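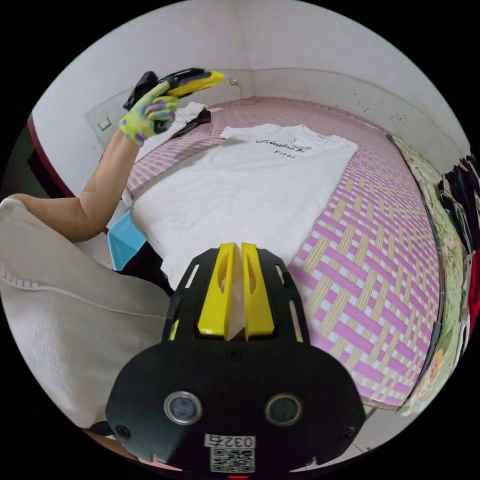

How well do people sleep in a room that faces the street?
Project report, Hicham Amrani

I picked this topic after moving into a flat on Cornus Road, where the night buses turn right under my window, and I've loved working on it!

Method
Between us, 81 people in my halls and the building opposite filled in a sleep diary through July. Each morning they wrote down when they fell asleep, how often they woke and how rested they felt (a score out of ten). I also left a sound meter on 4 window sills overnight, two at the front and two at the back.

Results
The diaries gave me 3382 separate entries, counting every waking as its own line. Front rooms had more wakings, as I'd hoped to find, but the rested scores were much closer than I expected. The big surprise was the time: most front-room wakings fell at about 3 in the morning, when the meter was fairly quiet apart from single loud vehicles. Steady noise earlier in the night hardly showed up at all.

Problems
Some diaries were clearly filled in days late. One meter ran out of battery overnight, so I left that night out of the sound graphs.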